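Bondell open day, quick notes

Got back an hour ago, typing this up before I forget it all. Milan Verhoeven wanted something for the newsletter so here goes, sorry for the state of it.

Bondell is the plastics molder out past Prondside, on the old mill road. Doors at 9, we got there 9:20 because the sign for the turnoff is behind a hedge. Parking fine. Coffee in the canteen, decent, pastries gone already.

Visitors go round in groups of 12. Ours had two retired toolmakers in it, which made the whole thing better, they asked everything I would have been too shy to ask. Guide was Myrto Panagiotou, process engineer, very quick talker, had to jog a bit to keep up. Ear plugs and a hi-vis vest at the door. No open shoes, they turned one man away and he had to go back to his car for boots.

First stop the material store. Sacks and big octagonal boxes of pellets, mostly polypropylene. Smells like a new shower curtain. Color goes in as a concentrate, 2 percent for most household stuff, so one small tub of blue does an awful lot of natural pellet. Changing color is the pain. Light to dark is quick, dark to light means purging the barrel over and over, and they plan the whole week round it. Blues tend to run toward the end.

Then the press hall. Loud. Hot too, even in October with the roller doors up. The older presses are at the back and the toolmakers went straight to them. A big household part takes under a minute start to finish, most of that is just waiting for it to cool in the mold. Myrto said cooling is where all the money is. Thinner walls cool faster but then you get warping, so you put ribs and rims in to stiffen it up.
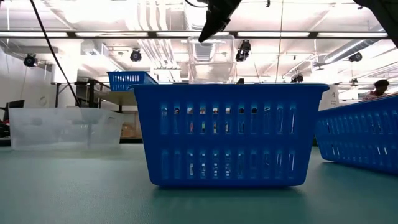
Slots and holes are harder than they look, she said. The plastic has to flow round every bit of steel and meet again on the other side, and where it meets you get a faint line. Weld line. Weak spot if the melt is too cold. She passed round a reject and let us bend it till it went, and it split right along the line. Very satisfying. One of the toolmakers kept the peices.

Also learned what draft is. Walls have to lean a bit or the part won't come off the mold. Same lean lets you stack them on a pallet, 50 to a column on one of their bigger runs.

Tool room after that, my favorite. Quiet, clean, a man polishing a steel cavity with what looked like a popsicle stick and paste. He'd been on that one insert for 2 days. Molds come in from Maes mostly, repairs done in house. Asked what a new one costs and got a laugh and no number.

Regrind corner last. Sprues and bad parts go in the grinder and back into the hopper, though only for some products. Nothing that touches food.

Skipped the talk on the Cerkness extension, it clashed with lunch. Soup and rolls, line was long. If anyone went and took notes please send them to me or Milan.

For next time: bring your own ear defenders if the foam ones fall out on you, mine did constantly. Go in the morning, the afternoon groups looked packed. And book ahead, they were turning poeple away at the gate by the time we left. Bus stops right outside but only hourly, check the return times.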